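Hinatar hand set for full-size humanoids: review after four months
Rating: 3 out of 5

We bought the Hinatar hands in a left and right pair through Shboul, to replace the hands our robot came with. The old ones could pick up a box and not much else. The work we do is mostly fetch and place with ordinary household items: cups, cans, drink bottles, a sponge. I'm posting this mainly for the dropped grip fault, which the product page doesn't mention and which anyone lifting over people's feet should know about.

Fitting

The mounting plate lined up with our wrists without an adapter. Each hand has a power lead and a data lead, and both leave on the thumb side, where they get in the way if the robot works close to its own body. The leads are too short for our arms, so we had to buy extensions. Calibration takes a few minutes per hand and is done from the Flevden control panel. It has to be done again after every full power-down. I would like to see it stored.

Normal use

When they work, they work well. The fingers close evenly and the thumb has enough range to wrap a round object from the side. A full 500 ml plastic bottle is easy for them. A thin paper cup is fine if you drop the force setting to the second step. The hands are quiet. The finger pads get shiny with use and lose some bite, but a wipe with a damp cloth brings most of it back.

Heat is acceptable. After a morning of steady work the back of the hand is warm to the touch and no more.

The fault

In the second month the right hand opened by itself with a bottle in it. The arm was over the floor at the time. The bottle landed on its base, the cap split, and we had tea under the baseboard. The panel showed the hand as "holding" the whole time.

It did it again two days later, and then we set up a proper test. Same bottle, same pick point, same place point, one hand at a time. Out of 180 lifts with the right hand, it let go early on seven. The left hand did it twice over the same number. In every case the arm was moving sideways with the elbow bent well in.

The log for the first test day had 662 warnings in it, nearly all of them short gaps in the data link. Most gaps are harmless. The hand keeps its last command and carries on. If the gap goes past 262 milliseconds, though, the firmware treats the link as lost and goes to its safe state. On this firmware, the safe state is open.

I can see why somebody picked that. If a person's fingers are in there, you want the hand to let go. For a hand that is carrying something it is the wrong default, and it should at least be a setting. A falling bottle of tea makes a mess. A falling kettle would hurt somebody.

The gaps came from the data connector at the wrist. It is a push fit with no latch, and when the elbow folds, the cable pulls on it at an angle. Wiggling the plug by hand was enough to bring on the fault with the arm standing still.

What support said

The seller, Shboul, passed us to the maker, and the maker took nine days to answer. They sent a pair of screw-lock connectors at no charge and a beta firmware that adds a "hold on link loss" option. The option is off unless you turn it on. It also turns itself off after calibration, so it has to be checked each time. I reported that and was told it is known.

With the new connectors and the option on, we repeated the full set of lifts on both hands and had no early releases. We also pulled the data plug on purpose with a bottle gripped, and the hand stayed closed. You then need the release button on the panel to get the object out, and that button only works once the link is back. With the link down there is no way to open the hand short of cutting its power. Keep the power switch where you can reach it.

How we run it now

Nothing hot, sharp or made of glass goes in these hands. People stay out from under the arm. Before each session we fold and stretch both elbows with the hands closed on something light and watch the link counter. If it moves, we stop and reseat the plugs. New pick points are tried near the edge of a desk with a capped plastic bottle before anything else goes there.

Compared with the Notness hands

We had a Notness pair on loan last year. They are slower and the thumb is poor, but the connectors latch and they hold on link loss as shipped. If you only need to move cans and boxes, I would take those and save the money.
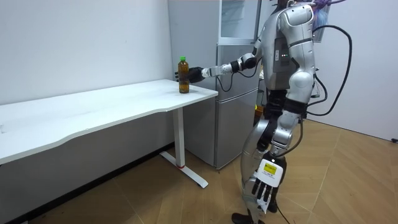 I'm keeping the Hinatar pair for the grip quality. I'll go up to four stars if the final firmware keeps the hold setting through calibration, and I would ask Shboul which connector is in the box before ordering.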